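4. What stays on the table: sharing a surface between meals
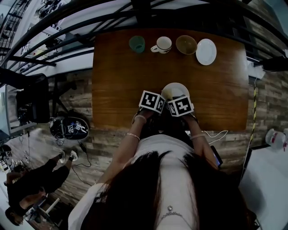

Figure 3. Two white cubes with black square patterns held over a wooden table. A plate and a smartphone are close to hand.

Share 9 | Comments 0

4.1 Mixed use as the normal state

We began the Jurnby study expecting to write mostly about food. The diaries quickly pulled us somewhere more interesting. Across the 223 households that kept a Matik diary through April, the main table was in use for something other than eating in 821 of the 1030 entries we could code, and in many of those entries the remains of a meal were still there too. A plate near the edge of the table, with a phone tucked against the body and some other job in hand, is as fair a picture of a family table as one laid for dinner (Figure 3).

This is a delight to work with, as the older literature on the home tends to treat the table as having one job at a time. It is laid, used, cleared and then given over to homework or sewing. Our diarists hardly ever wrote like that. They wrote about edges and corners. One described doing the gas bill "on the toast side". Another kept a jigsaw going for nine days at the window end while meals moved steadily towards the door, until the last of the sky was in and everybody could sit down properly again.

4.2 The near edge

The strip of table closest to the sitter, which we call the near edge, turned out to matter more than any other part. Small things gather there: cups, keys, pens, the plate that has been finished with but not yet carried to the sink. Diarists were quite protective of it. Several objected to other people's things crossing into their strip, even when the middle of the table was bare, and two households had drawn up half-serious treaties on the matter (one is still taped inside a cupboard door).

We had guessed that the near edge would be bigger on bigger tables. It was not! People with a long farmhouse table and people with a fold-down flap in a galley kitchen wrote about much the same depth, which seems to be set by the forearm. Anything past the reach of a resting arm was spoken of as shared, or as storage, or simply as "over there".

4.3 Clearing and half-clearing

Full clearing was rare outside of visits and birthdays. Half-clearing, by contrast, appears everywhere in the diaries, and it deserves a term of its own. To half-clear is to make just enough room for the next thing by stacking, sliding or lifting the last one. It takes seconds and is often done while talking. A diarist on the Costello estate put it nicely: "I don't tidy the table, I shuffle it."

Wednesday entries are especially rich here. In Jurnby the library van calls in the late afternoon, and books arrive at the table just as tea does. The two then share the space for the evening, with a good deal of fond complaint about jam.

4.4 A comparison with Navbridge

The earlier Navbridge pilot used 9 households, all in flats with a separate desk. We had thought the desk would draw the non-eating jobs away from the table, and for paid work it did. Nearly everything else came back. Letters were opened at the table, presents wrapped there, shoes polished there on newspaper. When asked why, people mentioned the light, the company and the fact that the kettle was near.

The pilot is far too small to lean on, and its diaries were kept on paper with no prompts, so we make no claims about rates. What it does offer is a useful check on the idea that mixed use comes only from lack of space. Section 5 takes this up through the floor plans, starting with the households that moved their table during the month.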